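March 22, 2023
By Saoirse Mac Mathúna

Wikero opened its simulation lab to visitors this month, with an afternoon of demonstrations of the software it uses to train two-armed robots. The doors were open to customers, students and local residents, and 300 people signed up.

Visitors followed the simulated robot on a large screen. In one exercise a ball rests at the lower end of a white channel set in a wooden frame, and the gripper has to be brought up to it with its fingers open. Staff ran the exercise at normal speed and then slowed it down.

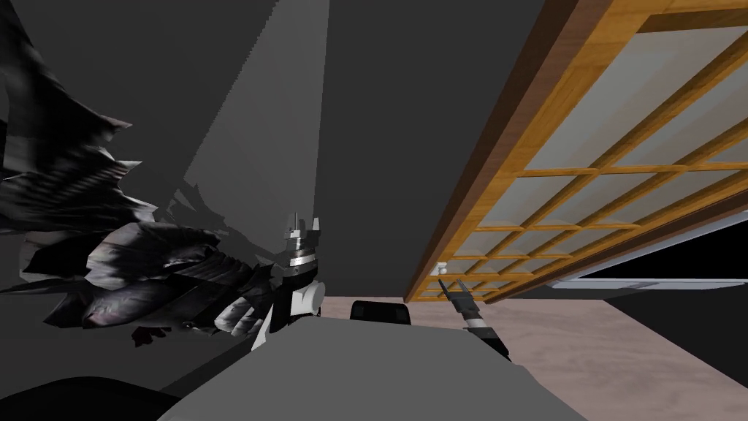
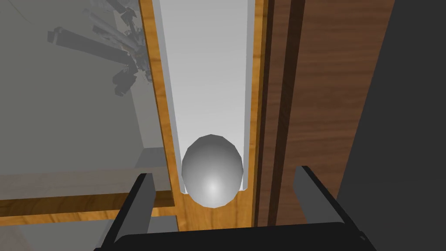 Both views come from the simulator.

Ferdinand Kuster told visitors that mistakes cost very little at this stage, as a dropped ball in software can be reset in a moment. He added that the team still expects to spend a good part of the year checking its results on real arms.

Wikero began work on the current version, named Basico, in February. It holds 21 exercises, and the lab ran 875 trials before the open day. Clanumex supplied the computers used for the demonstrations.

A second open day is planned for the autumn. Schools that would like to bring a group can write to Sinéad Mulcahy at the Wikero office.

Comments

Cyrill Imhof
Went with my daughter. The slow run was the best part, you could follow what the fingers were meant to do. More chairs next time please.

Sorcha Dolan
Will the autumn one be in the evening? I couldn't get off work for this.

Daly
Would have liked to see a real arm try the same exercise. Good afternoon otherwise.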